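Prevotau team notebook, bin picking, 2 Jul 2021

Long bench session today and I'm still buzzing, so I'm writing it up before I forget the useful bits. 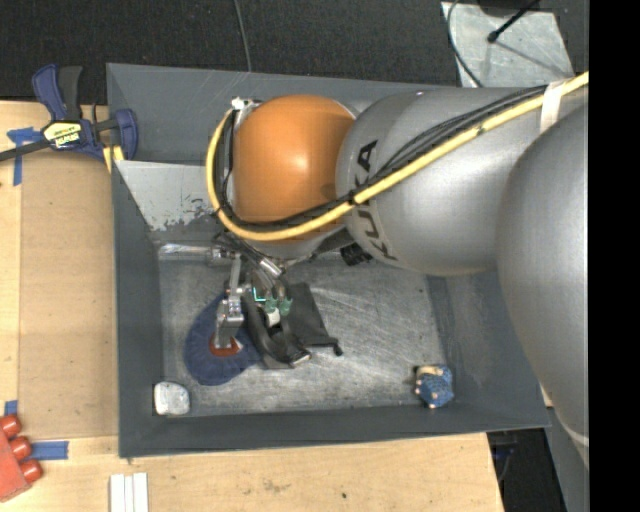

Main job was the new pick planner (we're calling it Kamath, the name stuck). The old one went for the highest point in the bin every time, fine for hard things but hopeless on cloth. Kamath looks for a fold or a ridge and comes at it from straight above. Ran 30 tries with the old planner and 30 with the new one, same speed, same bin position. Old one: 11 good lifts. New one: 19. I did a little dance at the bench!

Things to remember for next time:

Soft items want a slower close. Dropping the closing speed to 47 per cent of full made a bigger difference than anything I changed in the code.

Small stuff in the corners is still a pain. The planner keeps choosing an approach that would put the fingers too close to the wall, then the safety check throws it out, then it picks the same spot again. Need to make it remember what it's already been refused. Should be a short fix.

Check the clamp before every run, bin position matters a lot more than I thought.

Training set is up to 2,798 labelled grasps, all backed up to the Gurkska drive. If you add more, please use the new colour tags, the old "grey/dark" one is useless.

Flultine round is in September, which feels close and far away at once. Next up: the corner fix, then mixed bins with hard and soft things together. Can't wait to try that one.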